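Reading time: 4 min

NILTLEY PARTS ROOM DROPS THE LABEL MAKER, TRIES TAPE AND PAPER

NILTLEY, April – Oltero, the repair and refit shop for control panels, is putting out this release because customers have been asking whether the new sorting layout at its Niltley parts room works. The short answer is that it works better than the old one, which is a low bar, and that the company is not ready to call it a system.

The old one had a name. It was called the Drallov plan, after the building where it was first drawn up, and it came with a binder. Every small part that arrived in a customer's box was to be given a printed label, a drawer number and a line in a ledger. The parts room holds 1,136 drawers. When Oltero checked the ledger against the drawers last winter, 98 of the drawers held something other than what the ledger said, and 23 held nothing at all. The binder had a section on how to prevent this.

The replacement costs a good deal less. Brown kraft paper goes down over the work surface, blue painter's tape goes over the paper in straight lines, and the parts go in open blue bins that stand on the squares. A bin belongs to a square for as long as a job lasts. When the job is over the bin moves, and when the paper gets too creased to lie flat it is rolled up and replaced.

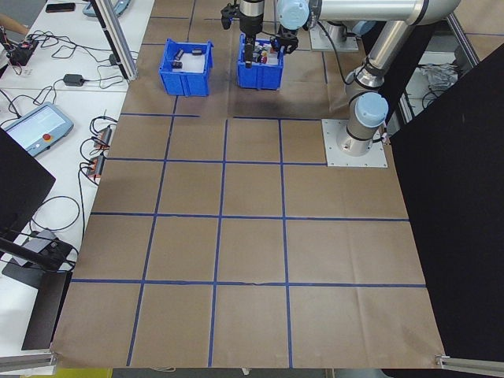 Blue bins side by side on the taped paper at Niltley.

Oltero would like to be careful about what it claims here. A taped grid does not sort anything. People who visit the parts room tend to admire the squares, and a square is only as good as the habit of putting the right bin on it. The company has tried colored mats, stacked trays and a pegboard, each of which looked tidy in its first week and was buried by its fifth. Paper has at least one advantage over all of them – a person can write on it.

The bins were argued over more than the grid was. They are open at the top, with a white interior, and the case for the white was that small dark parts show up against it. That case seems to hold. The case against open bins was dust, and it has not gone away. Parts that must be kept clean still go into closed drawers, under the old numbers, and will stay there until somebody has a better idea.

There is also the matter of mixing. Under the Drallov plan a push button and a switch body could never share a container. Under the new layout they can, provided they came out of the same panel. Oltero's view is that a mixed bin with one owner is easier to deal with than a run of pure drawers with none. Some of the shop's older customers think this is laziness with tape on it, and the company has heard them out.

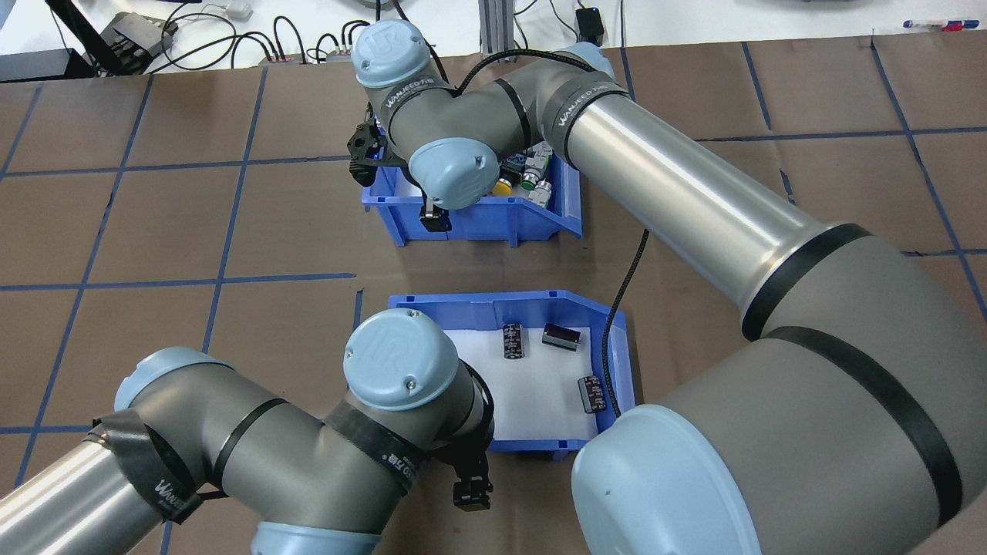

Thongchai Luangrath does not count himself among the converted. He has told Oltero that he would sooner see his green buttons in one place and his yellow ones in another, that he has never yet lost a part to a drawer, and that a bin with everything in it is what he used to keep under the stairs. He has agreed to send one more panel through the new layout – "one, and then we talk" – before asking for the drawers back.

That is a fair position, and Oltero has no figures that would settle the question. What it does have is a count from the first 70 panels taken apart under the new layout. All 70 were matched to their parts when they left the room. The count does not include panels with missing parts on arrival, which were set aside, and it was made by the same people who laid the tape. Readers may take off whatever discount they think proper.

Customers do not have to do anything differently. Boxes can be sent as before, with the parts loose or bagged. A note saying which panel they came from is welcome and is usually ignored by the sender. Anyone who wants parts kept by type in numbered drawers may ask for it, at the same price, and the Luangrath account has been handled that way for years.

The layout will be looked at again once the current roll of paper runs out. Oltero has made no plans to bring it to its other rooms, has not printed a binder for it, and is not offering it for sale.

Questions about boxes already in the parts room should go to the Niltley front desk, which is open until 4 p.m.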